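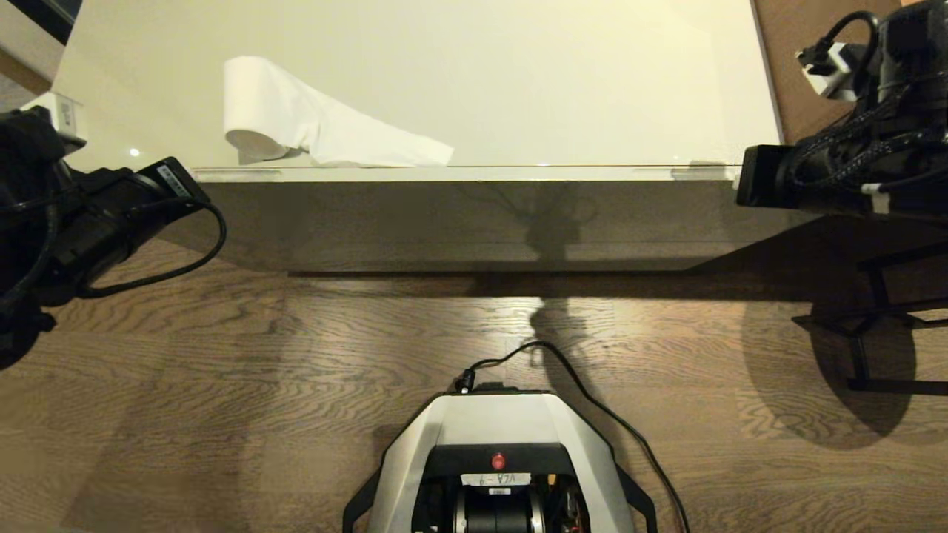

Toilet roll, white table.

Quick one tonight, kiln's cooling and I can't open it till morning so I may as well type.

The Tundale show went up in April and came down last weekend and I've been meaning to write it up the whole time. Didn't. Sorry to the two people who emailed asking if the blog was dead.

So. Fourteen prints on the wall, all linocut, all from the creek series. Five sold. Five! Last time it was one, and that was to my aunt. The big heron went first, before I'd even got my coat off at the opening, and then nothing for a week and I had the usual wobble where I go in and look at the wall and want to take it all down again. Then four more in a few days. No pattern to it that I can see. The ones I thought were weakest went and the reed bed, my favourite, came home with me in the back of the car under a blanket.

Prices. People always ask. The small ones were 80 unframed, the framed ones more, and I lost money on the frames again. I keep saying I'll stop framing. Then I see them bare on the wall with bulldog clips and they look like student work, so I frame them. The Anetti mouldings are lovely but they've gone up twice since I started and the thin black one is on back order until who knows when. If anyone has a source for a plain thin black moulding in small quantities, please please leave a comment.

Ink notes, for the three of you who care. I switched from the Chung oil-based black to their water-washable one halfway through the series, which was dumb, you should never switch halfway. The blacks don't match. In the gallery light you could tell, or I could. The oil-based is a bit warmer and sits up on the paper, the washable goes flatter and greyer once it's dry. I like the flat one for the water and hate it for the birds. Clean-up is so much better though, no more turps headaches, and I can do it in the laundry sink. Drying time was slower than I expected on the heavy paper. I had sheets hanging off everything, the clothes horse, the bookshelf, the shower rail. One fell in the bath.

Registration still my weak spot. For the two colour ones I made a new jig out of scrap board with a pair of pins taped down and it mostly worked, but the pins drifted after the first dozen pulls and I didn't notice untill I'd wasted a good stack of paper. Check your pins. I had an edition of 60 planned for the kingfisher and I'm going to call it at whatever survives. Haven't had the heart to go through the pile yet.

The opening itself was nice. Warm night, doors open, somebody's dog wandering about. I hate talking about the work and I did a lot of it. One woman wanted to know how long each print takes and I never know what to say to that. The carving? The drawing? The walk down to the creek in gumboots? I said a week and she looked disappointed.

Kiln, yes, I mentioned a kiln. I've gone back to clay a bit, only tiles. The idea is to press the old blocks into slabs before I retire them, so the carved lines come up as ridges, then glaze over the top and let it pool. First batch cracked. Second batch warped but the colour was gorgeous, a sort of bottle green going brown at the edges. Tonight's is the third and I dried them slower, between boards, turning them every day like a cheese. Fingers crossed. If they're flat I'll put a few into the Trimell winter market along with the leftover prints. I haven't booked the table yet, must do that, the form's been sitting on my desk for ages.

Other things. The workshop I was going to run is off for now, not enough names. I might try again in spring as a half day instead of a full one. Also I need to re-do the whole website, the shop page still has prints on it that sold last year, so if you try and buy the gum tree one you'll get a grovelling email.

Going to bed. Will post the tiles if they're any good, and probly if they aren't.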